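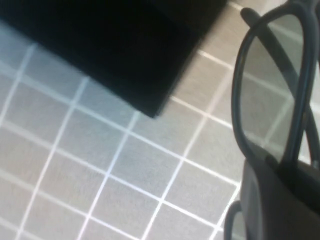

Rosadon 5.2 notes, since the official ones are thin. Servers go down at 10 am AEDT on 2/21/20. Matchmaking closes half an hour before that, so don't queue ranked late.

12 replies 41 shares

Patch size is 300 MB on PC if your install is current. If you skipped the last hotfix the launcher pulls the full texture pack again, and you'll want to clear space on the drive first.

Netcode: tick rate on the Dilham map goes up to match the others. It was the only one still running the old server build. Hit registration on the upper bridge should now behave the same as everywhere else.

3 replies 18 shares

Rees (the grapple class) loses the animation cancel on secondary fire. Cooldown is now 5 seconds from release of the cable. It used to start on contact, which favoured anyone on low ping. 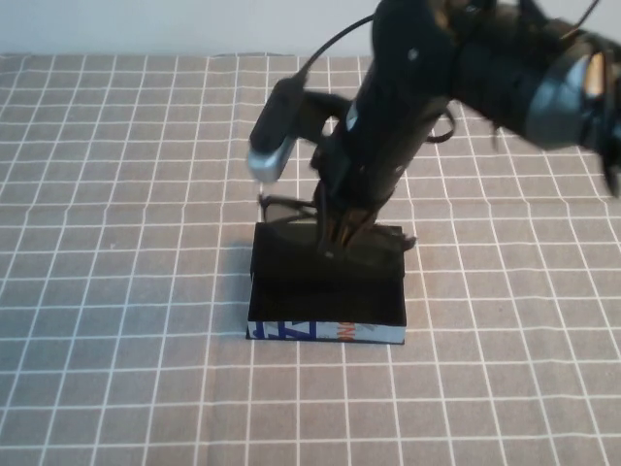 Projectile travel for Rees is unchanged. The tooltip says otherwise. The tooltip has been wrong since June and the value in the config file is the one the server reads.

7 replies 22 shares

Controller: dead zone slider finally goes below 10. Saved profiles don't carry over, so write your numbers down before you update. Colour-blind presets do carry over.

Party invites now go through Rolleo. You need to link the account once, in the browser, then restart the client. Linking from inside the game throws a timeout for anyone with over 200 friends. Known issue, no fix in this build.

29 replies 36 shares

Replays recorded on the previous version won't open after the patch. Export to video tonight if you want to keep any. Export runs at playback speed, so a full match takes as long as the match did.

Not in this patch: the audio dropout on Dilham when the lift and the alarm play together. Workaround is to set audio channels to low and restart. Footsteps are still audible at that setting.

Ranked stays locked after servers come back until the leaderboard rebuild finishes. Casual opens first. I'll post the frame time comparison once I've run the benchmark on both builds.

5 replies 9 shares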